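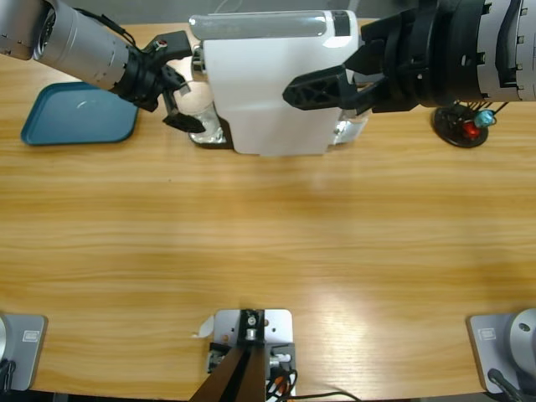

Coffee corner, Vuddale day centre

The white capsule machine is now on the light wooden table, with the teal-blue tray beside it. Members asked for glass cups and we have bought 60 – no breakages so far. Opening hours are ten until three.

Spending

We have spent 1,453 of the 4,000 granted by Jellden. Most went on the machine, cups and first order of capsules. Receipts are attached.

Still to do

Shelving is due in October. We also need a second tray and 80 more saucers.

Wian Gumede, Vuddale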